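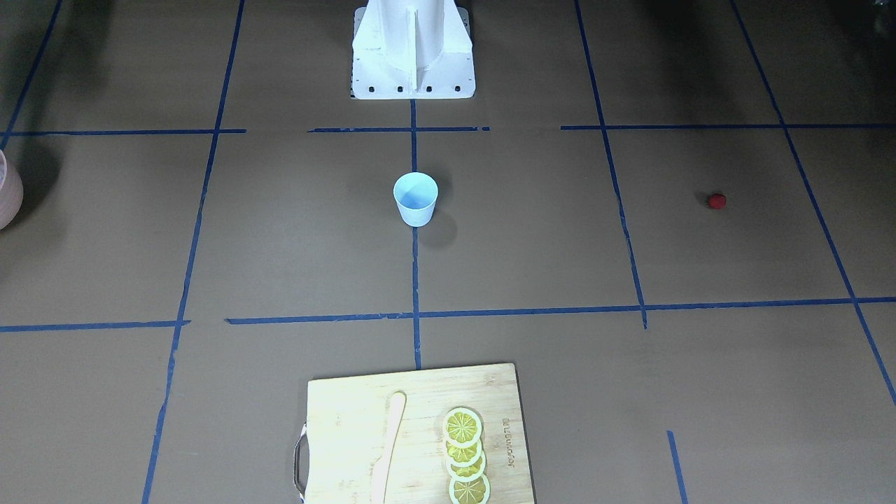
TILLUNTHORPE, June

By the time the kettle in the corridor had come to the boil I had already taped my thumb to the table twice, so I suppose you could say the morning started well. The blue tape was my idea, I should admit. Priltberg wanted every task begun from a slightly different layout, cup in this square, berry in that one, and I have never been able to remember where I left my own glasses, so I asked for squares.

We needed 1000 good examples of somebody making a cold lemon drink, and we had 168. I was the somebody. I had come to Bultby from a school kitchen, where I'd made more than 300 lunches a day, and the young people there seemed to think this made me an expert in cups.
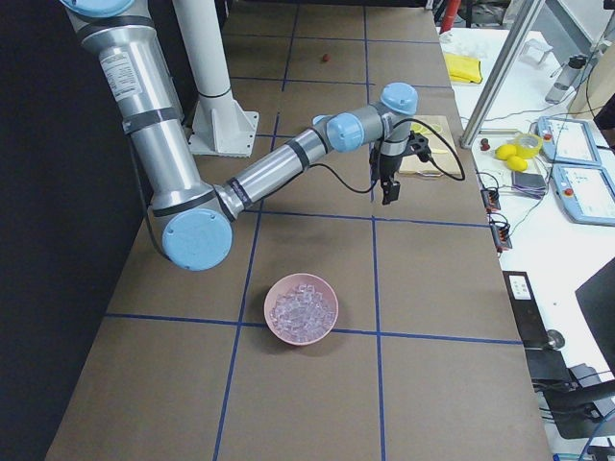 What I liked, and I never quite told them this, was the slowness of it. You steer the arm toward a piece of ice and you find out how much your own hand has been doing for you all these years without a word of thanks. You have to decide to open the fingers. You have to decide how far. My grandmother taught me to pour by standing behind me with her hands over mine, and some afternoons, with the fan humming and the lemons looking so cheerful, I felt I was standing behind a very tall, very patient child.

Of course there were bad runs. I dropped things, and said a word, and the run was marked as failed and kept in a folder of its own. They told me the failures were useful too - I thought that was kind of them.

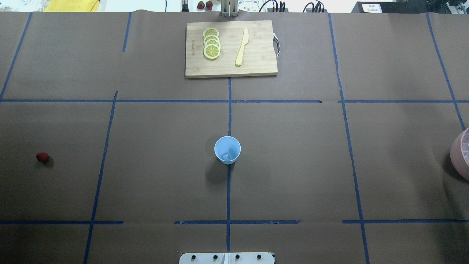
Around 4 o'clock a message came through from Arnardóttir, the office that paid for all this, asking whether the person on our shift could please be more consistent. I read it over twice. Then I moved the strawberry one square to the left, because the sheet said so, and set my hands on the controls, and went for the cup the way I always do, a little from the side, the way she did.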